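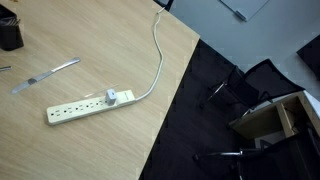 Notes for the talk in Jerside, second part (after Johanna Widmer, start 13:30)

Say thank you to Johanna. Wait until the door is closed.

Opening: how many of you know what your home uses at night, when all sleep? Let them guess, do not correct yet.

My own flat: 905 kilowatt hours in one winter. I was sure it was the oven. It was the old freezer in the cellar - I had forgotten it.

Slide 2. Standby. Speak slowly here, the word is new for some people. Tell the story of the neighbor and his 13 lamps.

Slide 3. The meter. Explain how to read it in the evening and again in the morning, then subtract. Ask Ivan Stelmakh to pass the paper forms.

If time is short, skip slide 4 and go to questions.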